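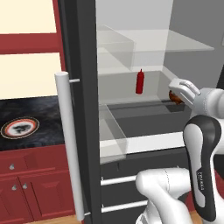 Member News — Website and Accounts

Moving the member directory at Ranstead

Until May, the Ranstead association kept its member list in a spreadsheet that one person at a time could open. It now runs on Timow, a web-based directory where members log in and edit their own listings. We spoke with the association's web coordinator about the change.

The old list had 600 rows, and 89 of them turned out to be duplicates. "People renewed under a work email one year and a home email the next," the coordinator said. "We had the same member down as active and lapsed."

Cleaning that up took longer than the import. The first upload failed because the phone number column mixed formats. "I fixed that column and tried again, and it went through. Then I found the zip codes had lost their leading zeros, so I did it over."

The chapter in Jundham went first, with 200 members. They were sent a temporary password and given 2 weeks to change it. Most of the calls to the office were about the reset email going to spam. 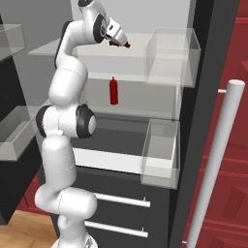
What members can change

Members can edit their address, phone number, and listing text. Name changes still go through the office. Each field has its own privacy setting, and phone numbers are hidden until the member chooses to show them.

"I wanted it that way from the start," the coordinator said. "If you want to be called, you check the box."

Payments are still handled in Kong, the older billing program, and the two systems do not share data. The office copies renewal dates over by hand every Friday afternoon's worth of receipts — a job the coordinator would like to drop. "There is an export file. I haven't gotten it to line up yet."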